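4.2 Track order and the first listening

The second part of our study concerns the order of songs on debut albums of electronic music. We asked 25 listeners to hear the album Givach, by the producer Jardine, in two versions. One version kept the order of the release, and the other was arranged by tempo only. Holmgren has argued that listeners form their opinion of a debut during the opening songs, and our results agree with this in part. Of the 25 listeners, 14 preferred the release order, and 11 preferred the order by tempo. The difference is small, and we do not want to build too much on it. In the written comments, however, the first group used many more words about memory, childhood and home. The second group wrote mostly about the drums and the bass.
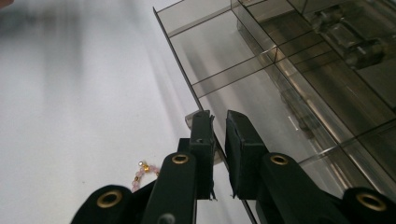
Figure 3. A grey transparent organiser box on a white tabletop, with a black hand-held gripper.

Does the order of the songs change how personal an album seems to the listener? The comments suggest that it does, but the effect was weaker for those who already knew the earlier singles of Jardine.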